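Wirow Home Support
Ticket: bread basket, orange-tan, sticky weave
Status: Waiting on customer (that's me, apparently)

Opened 9:40 a.m.
Product: woven basket with loop handles, bought through Unville. Washed it per the care card. The card says "wipe clean," two words that have clearly never met a sesame seed. Crumbs are lodged between the horizontal strands and in every groove of the braided rim.

Reply from support, 11:15 a.m.
Please try a soft brush and lukewarm water. Do not use the dishwasher.

Update, 2:05 p.m.
Soft brush tried. It moved the crumbs from the grooves on one side to the grooves on the other. Turned the basket over and tapped the bottom, and the open weave there let go of plenty. The rim kept its share. I did 18 minutes of this and then had lunch, with bread, in a bowl.

Reply from support, 3:30 p.m.
Could you confirm the color and whether the handles are still attached?

Update, 4:10 p.m.
Orange-tan. One handle at each short end, both still on.
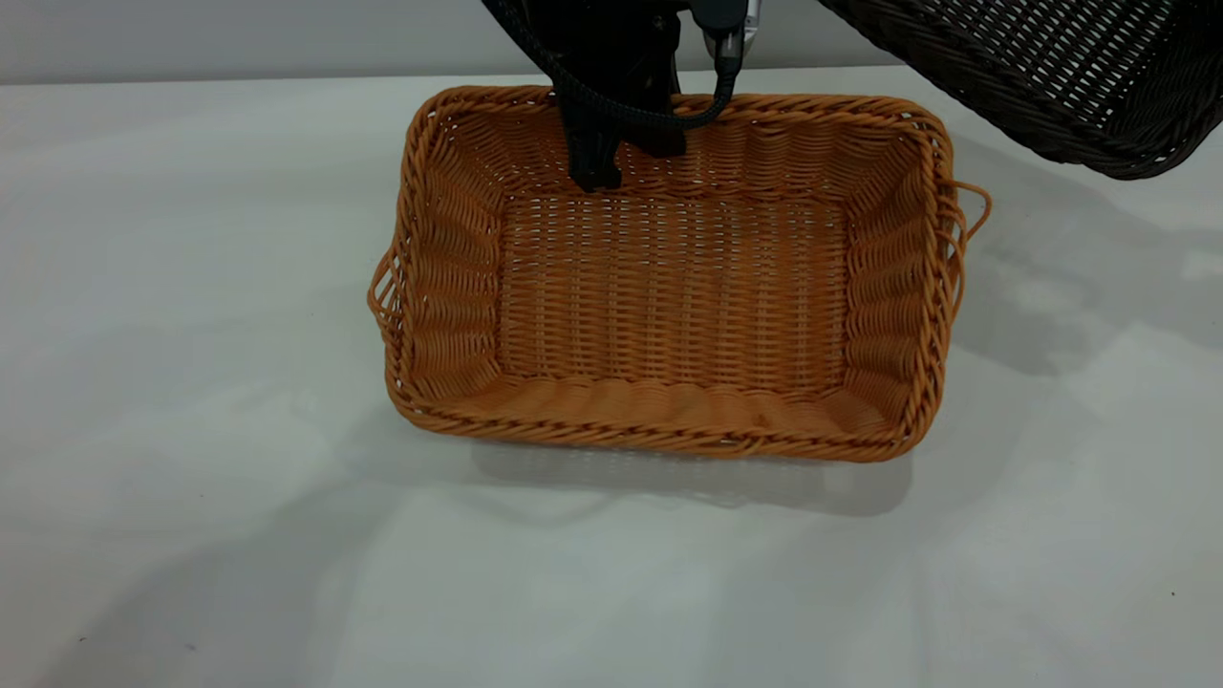 My remaining questions are whether a vacuum on low will hurt the strands, and whether a cloth liner from the Remine range would fit a basket whose sides slope outward. The liner page gives the bottom as 300 by 200 mm and says nothing about the top. Please leave the ticket open until I hear back about the vacuum.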